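Taking Desktops Apart With a Secondhand Arm
Oct 18, 2021
By Lefteris Sfakianakis

Melina Kontogiannis wanted to talk about cable slack first. She had a page of notes on it. The build she shares with Leonidas Katsaros at the Jerncombe workshop goes by the name Pundach, and its job is to remove parts from old office desktops: drives, drive caddies, data cables, memory. The steel and the boards are sorted by hand afterward.

"Most of the write-ups I read before starting were about screws," she said. "Finding the screw, getting the bit into the screw. On the machines we have, you can get most of the way without a screwdriver. They were made to be opened. The hard part is everything soft."

The soft parts are the cables. A SATA lead that has been bent the same way for years keeps its shape when it is unplugged, and it does not always keep it where the software expects. Power leads are stiffer and come in bundles. Ribbon cable, on the oldest machines, folds over and hides the thing behind it.

Kontogiannis worked in test equipment repair before she joined the workshop. Katsaros does the mechanical design and most of the printing. They share the bench with other members and can leave the arm bolted down, which was the condition they asked for before they started in February. The arm was bought used, with its controller and teach pendant. The gripper was bought separately and needed an adapter plate, which Katsaros made twice.

"The first plate had the bolt circle right and the thickness wrong," Katsaros said. "The connector on the wrist had no room for its cable to turn. You could assemble it. You could not then rotate the last joint."

The opening between the fingers is 84 millimeters at full travel. He would have taken less. Inside a desktop case the limit is seldom how wide the fingers open and very often how wide the gripper is behind them. The linkages swing outward as the fingers part, and in a narrow bay they meet sheet metal before the fingertips have cleared the part. Their answer was to pre-set the opening outside the case, go in at that width, and close from there. Kontogiannis calls this the approach width and stores one for each type of part.

"It's one number in a table," she said. "I spent a long time trying to have the software work it out from the picture. The table was an afternoon."

I asked how the machine decides where to go. For now a person does much of the deciding. The operator sits at a computer next to the arm, looks at the view from the wrist, and marks a grasp point and a direction. The arm moves to a standoff, waits for a second confirmation, and then goes in slowly with the force limit turned down. If the limit trips it backs out along the line it came in on. The sequence for a full machine is 9 steps, written out on a sheet that stays on the bench, and the operator can skip any of them.

"I don't call it autonomous," Kontogiannis said. "I'd like the part location to be automatic by next year. The choice of what to pull next, I'm in no hurry. A person takes a second to do that and is usually right."

The wrist view was Anastasia Gavalas's contribution. She wrote the image handling and argued early for a small camera close to the fingers over a better one on a stand. The overhead camera they began with gave a clean picture until the arm moved into it, at which point it gave a clean picture of the arm. From the wrist, the fingers are always in view, and there is less doubt about where they are in relation to the part. The cost is that the gripper hides part of the work all the time, and that everything metal throws glare back at a short distance.

"She was right about it and I held out for weeks," Kontogiannis said. "I wanted the calibration to stay put. With a wrist camera you redo the calibration whenever somebody bumps the bracket. But you can see a connector latch from there, and from the stand I was guessing."

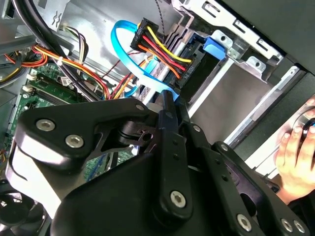
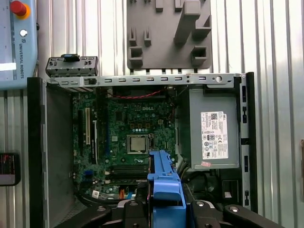
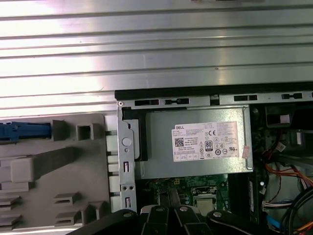
Wrist camera views of open desktop cases.

"Glare you can deal with," she went on. "We take an exposure for the bright metal and another for the dark corners, and the operator can flip between them. What I can't fix with exposure is depth. A cable an inch above the board and a cable lying on the board look the same if you only see them from one side. So the arm does a small sideways move at the standoff, a couple of inches, and the operator watches what slides against what. It's crude. It works well enough that I stopped looking for a depth sensor."

Slack came up again at this point. Her notes divide cables into those that can be pulled by the connector body, those that need a latch pressed first, and those she does not want the arm to touch. The second group is the trouble. Pressing a latch and pulling at the same time takes two motions in different directions, and a two-finger gripper has only one motion of its own. The other has to come from the arm. They tried a hooked fingertip that pressed the latch as the fingers closed. It suited one connector and slipped off the rest.

The present method is to press with the outside of one finger, hold for a moment, then drag. Katsaros dislikes it. "The linkage isn't meant to be loaded from that side," he said. "I check the pivots for play every time we finish a batch. So far they're fine. I still don't like it."

His own interest is in the holders. Tools and removed parts need somewhere to go that the arm can find without looking, and he has printed a good many fixtures for the purpose, with open pockets, posts and, in the later ones, a sloped entry so that a part placed slightly off will slide down into position. He prints them in whatever gray is on the machine. The tolerance he aims for is generous. A pocket that fits closely looks better and catches more.

"I had a nice one for the caddies," he said. "Close fit on all sides. The arm put a caddy in it and then lifted the whole fixture off its mount when it tried to take the caddy out again. I opened it up with a file and then reprinted it with the filed dimensions."

Caddies themselves have been among the easier parts. They are springy plastic, there is a place to hold them, and a bad grasp shows up at once in the force reading. Memory is moderate: the clips at the ends of the slot have to be spread first, and the operator does this by hand more often than Kontogiannis would like. Heat sinks are removed by a person in every case. She gave two reasons, the torque on the mounting screws and the old thermal paste, which can hold on to the processor and bring it up out of a closed socket.

Rules for working near the arm are short. The case is unplugged and has been standing for some time before it goes on the bench. The emergency stop is within reach of the operator's seat. Hands go inside the case only with the program paused, and the person whose hands they are is the person who resumes it. Aliki Sarantis, who looks after inductions at Jerncombe, asked for that last rule and had it added to the sheet.

The machines come from a records office in Tavares that replaced its desktops all at once. There were 200 of them, stacked on pallets and wrapped, mostly the same few models. Kontogiannis regards this as the one real piece of luck in the project. A mixed lot would have meant new widths and new grasp points for every case, and she doubts they would have reached the stage of having a table at all.

"Even then they aren't identical," she said. "Someone has been in half of them. A drive's been moved, or a cable tie's been cut and not replaced. We had one with the data cable taped to the cage. I have no step for tape."

Next on the list is a change to the finger pads. The present ones are hard, and on smooth connector bodies they skid unless the grip force is set higher than she prefers. Katsaros has sample sheets of rubber from Peltico in two hardnesses and has been cutting pads by hand to try them. The softer sheet grips better and wears at the corners. The harder one has not been on long enough for him to say.

Gavalas is working on marking cables in the wrist view automatically, so that the operator confirms a highlighted connector and no longer has to click on it. The labeling is done in the evenings from saved pictures. Kontogiannis has been doing her share of it and has views on the naming. "We had 'cable' and 'wire' as separate labels for a while, and the three of us each meant something else by them. It's one label now. The old ones are still in there and I'm going back through."

Visitors can see Pundach running on open evenings, if a machine is ready on the bench. Kontogiannis asks that people bring no more desktops.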